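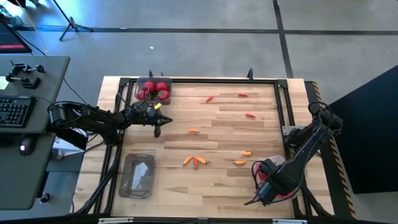 Rote und orangefarbene Paprika auf der Holzplatte, links oben Erdbeeren in der Klarsichtschale. (Foto: Claslow)

Seite drucken | Per E-Mail versenden

PRESSEMITTEILUNG

Kleine Paprika, große Liebe: Claslow startet mit Snackgemüse und Erdbeeren zum Selbersortieren

Virker, 24. April 2021 – Ich gebe es gleich zu: Ich esse Paprika wie andere Leute Gummibärchen. Die kleinen, roten und orangefarbenen, einmal abspülen und rein damit (den Stiel bitte weglassen, ich habe es für Sie getestet). Deshalb freut es mich riesig, dass wir bei Claslow ab sofort unsere Sortierkiste anbieten, mit losen Snackpaprika, Erdbeeren und leeren Schalen zum Selberfüllen!

Die Idee kam uns im Januar, als wir in unserer Küche in der Gudetastraße wieder einmal bis zum Ellenbogen in kleinen Tüten standen. Wir wollten das Gemüse so auf den Tisch bringen, wie wir es selbst gern hätten, also lose, bunt und zum Zugreifen. Die Erdbeeren kommen in eine eigene Schale, weil sie nun mal empfindliche Wesen sind und zwischen festen Paprika schnell Druckstellen kriegen. Wer mag, sortiert nach Farbe. Wer nicht mag, schüttet alles zusammen und hat trotzdem ein schönes Abendessen.

Ein Wort noch zum Tisch, auf dem wir packen, denn danach werde ich ständig gefragt! Die Platte ist aus schmalen, hellen Holzstreifen verleimt, mal beige, mal warmbraun, und steht bei uns auf blankem grauem Betonboden. Ich finde, auf so einem Holz sieht jede Paprika gleich doppelt so knackig aus. Abgewischt wird mit einem feuchten Tuch, zweimal im Jahr gibt es Öl, und mehr Pflege bekommt sie von mir nicht (meine Schuhe übrigens auch nicht).

Im Probelauf haben wir 96 Haushalte in Virker und Clinen beliefert. Die Rückmeldungen waren herrlich unterschiedlich. Eine Familie hat die Schalen fürs Schulbrot in Beschlag genommen, eine andere bewahrt jetzt Knöpfe darin auf, und mehrere wollten wissen, ob es auch Gurken gibt. Gibt es noch nicht, aber ich arbeite dran! Geändert haben wir nach dem Probelauf den Deckel, der vorher viel zu stramm saß, und das Rezeptblatt ist jetzt so groß gedruckt, dass man es auch ohne Brille neben dem Herd lesen kann.

Die Sortierkiste kostet 12 Euro und enthält 900 Gramm Paprika und Erdbeeren, dazu das Rezeptblatt mit meiner Ofenpaprika. Für den Auftakt haben wir rund 2.000 Kisten eingeplant. Bestellt wird über unseren Hofladen in Clinen, telefonisch oder direkt an der Theke. Die Schalen nehmen wir dort gespült auch gern wieder zurück.

Redaktionen, die probieren möchten, melden sich bitte bei mir. Ich schicke eine Kiste raus oder koche gleich selbst, Anruf genügt.

Pressekontakt:
Severyn Yatsenko
Claslow, Küche und Versand
Gudetastraße, Virker

Abdruck honorarfrei, Belegexemplar erbeten.

Zuletzt aktualisiert: am Tag der Veröffentlichung

Diese Website verwendet Cookies. Mit der weiteren Nutzung stimmen Sie dem zu. Einverstanden | Mehr erfahren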